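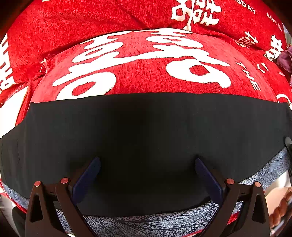 Red plush with white print, black cloth in front

Washing red pile fabric with black cotton: dye, lint, or both?

Kenna Ogilvie
I have a deep red plush piece with white lettering on it and several plain black cotton cloths. I would like to wash them in one load. The machine is a Cluneline front loader, rated for 8 kg, with a separate condenser dryer. The care label on the red one was cut out before I got it, so I don't know the fiber. The black cloths are cotton, labeled warm wash, tumble dry medium.

My concerns are these. First, whether red dye will move into the white print, and whether black dye will do the same. Second, lint. The last time I washed a pile fabric with black cotton (a different item, a gray bath mat) the cotton came out covered in short fibers and two more washes did not clear it. Third, whether the dryer is safe for the print. I don't know how the print was applied. The back of the fabric is plain and I can't feel an edge around the letters.

Is there a cycle that handles all of this, or do I need separate loads? Water here is hard, if that changes the dose.

Struan Rennie
Separate loads. You are treating three problems as one, and they have different causes.

Dye. What matters is the fiber and how the dye is held in it. Polyester is normally colored with disperse dye, which is fairly stable in a cool or warm household wash and gets less stable as the temperature climbs. Cotton is usually colored with reactive dye, or with direct dye on cheaper goods. Direct dye bleeds for many washes. Reactive dye bleeds for the first few if the factory rinse was short. On that basis your black cotton is a bigger risk to the white print than the red fabric is.

Test both before doing anything. Wet a white cotton rag with warm water and a drop of detergent, lay it on an area that doesn't show, and press down with a spoon for a full minute. Let the rag dry before you judge it. Faint pink or gray is hard to see on wet cotton. Repeat on the black cloths with a fresh rag. If either one marks the rag, wash that item alone until it stops.

Lint. Short pile sheds cut ends, mostly from the hems, and cotton holds on to them. No cycle fixes this. A front loader uses little water, so the loose fiber is not carried off well. Wash the pile fabric by itself, add an extra rinse, and wipe the drum and the door seal before the next load. The seal is where most of it collects. Your bath mat probably left enough in there to affect the two washes that followed.

Settings for the red piece: cold, gentle, lowest spin that still drains it, liquid detergent, no softener. Softener coats the pile and makes it lie flat. Turn it so the print faces in. Do not fill the drum more than half.

With hard water, use the hard water line on the detergent bottle, but scale it to the actual load. People use the full hard water dose for one item and then can't rinse it out. Residue makes pile feel stiff and is often mistaken for heat damage.

Catriona Gunn
I just wash everything on cold with a color catcher sheet and have had no trouble. Shake it outside first. Vinegar in the rinse sets the dye.

Struan Rennie
Vinegar does not set the dye on cotton or polyester. Acid is used when dyeing wool, silk and nylon, with heat, and that is where the advice comes from. The sheets do pick up loose dye from the water. They do nothing where two fabrics are pressed together wet, so don't leave the load sitting in the drum.

Sofia Calado
Adding the drying part, which was only half covered.

If you don't know the fiber, assume it is synthetic and keep it out of the dryer. Pile tips can fuse at temperatures that cotton tolerates easily, and the damage is permanent. It shows as a harsh, slightly shiny patch. Hang the piece over two rails spaced apart so the weight is shared and you don't get one hard crease through the print. Brush the pile in one direction with a soft clothes brush while it is damp, and again when dry.

If you have to use the dryer, choose the no-heat or air setting and run it for 50 minutes. Clean the lint filter before and after. On a condenser model check the condenser as well, as fine pile fibers can get past the filter.

On the print: no edge that you can feel suggests the color is in the fiber and not a film on top. That kind holds up well in washing. Don't iron it either way. For creases, hang it in the bathroom during a shower and brush it afterward.

The black cloths can go on warm as labeled, in their own load, after you have wiped the seal.

Kenna Ogilvie
Did the rag test. Red left nothing. One of the black cloths left a definite gray mark, the others were clean. I will wash that one alone and repeat the test on it. There was a ring of gray fluff in the fold of the door seal, as predicted.

Contact Gromstead Household Help | Copyright Gromstead | Back to top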